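Drovow opens Garbridge demonstration kitchen to visitors

GARBRIDGE, December – Drovow, which develops manipulation software for domestic and light catering robots, has held its first open day at the Garbridge site. Visitors saw the two stages of the company's work side by side: the recording of household tasks by people using hand-held grippers, and the playback of learned motions on a fixed pair of arms in the adjoining workshop.

The open day ran from 10 am to 4 pm. A total of 169 people attended, among them catering managers, occupational therapists, college staff and residents of the surrounding streets. Entry was free and groups were admitted in turn.

Recording in a working kitchen

The first stop on the route was the kitchen, where Drovow operators record table laying, cutlery sorting and clearing. Each operator works with a gripper in either hand. The grippers have two fingers with soft textured pads, and a camera on each tool records the fingers and whatever lies between them. Position is worked out afterwards from the recorded images and from motion sensors in the handle.

The kitchen is kept furnished and stocked. Pans, bottles and small appliances stay on the worktops during recording, and table coverings are changed between sessions so that the software does not come to depend on one background. Patterned and fringed cloths are included on purpose, as edges and repeated motifs are a known source of error when the software looks for small objects.

"A bare bench gives tidy results that do not carry over to a home," said Rosaura Henao, head of data at Drovow. "We want the shiny spoon on the busy cloth. Metal cutlery reflects the window, the pieces overlap, and a fork held in a bundle is hard to separate from the one beside it. Those are the recordings we learn most from."

Cutlery task in detail

The task shown to visitors was the cutlery task, in which forks, spoons and knives are taken from a slotted tray and set out on the table. It was chosen for the open day because a full cycle is short and can be followed without explanation.

To date the Garbridge team has recorded 2,110 cycles of this task. A cycle is rejected if a piece is dropped outside the table area or if either gripper loses tracking. Rejected cycles are stored separately and used to test fault detection.

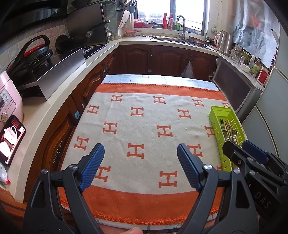 Playback in the workshop

In the workshop, the fixed arms carried out the same task with fingers of the same shape and pad material as the hand-held tools. Matching the fingers means that a grip recorded by a person can be passed to the arm without a separate conversion step. The arms ran at reduced speed behind a guard rail, and a member of staff held the stop control throughout.

Innes MacAulay, workshop engineer, answered questions on grip force, cleaning and pad wear. Pads are replaced after 8 hours of use. "Most people asked what happens when it picks up two forks at once," said MacAulay. "It puts both down and tries again. That adds time to the cycle and we are working on it."

Next steps

Drovow will extend recording to a second kitchen at Flelside, where the layout is narrower and the lighting is mainly artificial. Masri, which supplies the finger pads, will provide a thinner version for trials with flat knives and teaspoons.

Further visits to Garbridge can be arranged for groups from colleges, care providers and catering firms. Requests should be sent to the Drovow press office, stating the size of the group and any access needs.

Ends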